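Home Notebook Rigs Tasks Data People Search

Notebook, July
Lirndale kitchen, hand-held gripper demos, chopsticks into the pen holder

Started 9:20. Two hand-held grippers today, one per hand. Surachet Suksawat on the grippers for the morning, me on the laptop. We swapped after lunch.

Task as written on the sheet: pick up one chopstick from the tablecloth, lift it clear, stand it in the mesh pen holder, release, return to the start pose. Repeat with the next one. The other gripper is allowed to steady the holder but not to pick anything up. I want that rule kept for the whole set so the policy doesn't see two ways of doing the same thing.

Calibration first. Opened and closed each gripper five times, checked that the width reading went back to the same value. Left one was fine. Right one drifted after the third close, so I retightened the jaw screw and ran it again. Fine after that. Mapping pass around the kitchen took two tries. First one lost tracking when Surachet turned toward the window too fast. Second one slow, no loss.

Counts
Target for this kitchen is 400 demos. We had 63 from the last visit. Got to 300 total before we packed up, with 42 from this visit thrown out (not included in the 300). Most of the rejects are tracking loss near the window or a chopstick picked too close to the end, which then swings in the jaws and misses the holder.

Things that went wrong
- Grip point. If the jaws close near the tip the stick rotates on the pad. Closing a little above the middle works much better. I told Surachet to aim for that from the second block on. The first block has a mix and should be tagged separately.
- Approach angle. Coming in flat makes the lower jaw catch the cloth and pull it. Coming in at a steeper angle fixes it, but then the wrist has to turn more to bring the stick upright. The arm at Dokska may not reach that turn close to the table. Need to check joint limits before we do all the rest this way.
- Speed. Surachet is quick. I am slow. Mine run nearly twice as long per pick. Either resample or throw in a note about operator so Ratanaporn's team can split them.
- Bundled sticks. Picking one out of a bundle is a different problem from picking a single one. Two came up together several times. We marked those as fails and went on.

Changed the layout at 14:10
Moved to a mixed start: the bundle on the diagonal, a couple of singles lying apart from it, pen holder toward the far right. Singles go in first, then the bundle gets worked down one at a time. Jaws open wide at the start pose so the width trace begins from the same value each time. Left the striped cloth on. The stripes seem to help tracking when the gripper is low and can't see much else, though I have only the two mapping runs to go on. 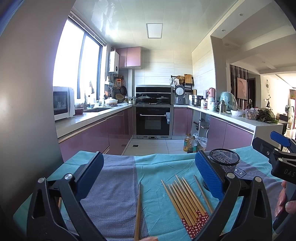 To do before next visit
1. Tag the first block by grip point.
2. Run the joint limit check against the steep approach, ten demos is enough.
3. Ask Ratanaporn's team if they want the rejects. The double picks might be useful as negatives.
4. Replay a few on the Nulton arm with no object, half speed, and look at the wrist turn at the end.
5. Bring a second cloth, plain. I want one block with nothing for the tracker to hold on to, so we know how much it depends on the pattern.
6. Spare pads for both grippers.

Surachet thinks we should let the other hand hold the bundle while the first one picks. It would cut the double picks, and I agree it is how a person would do it. But it breaks the rule on the sheet and everything recorded so far follows that rule. Leaving it for a separate task with its own name.

Stopped 16:45. Data copied to both drives, checked file counts, grippers on charge.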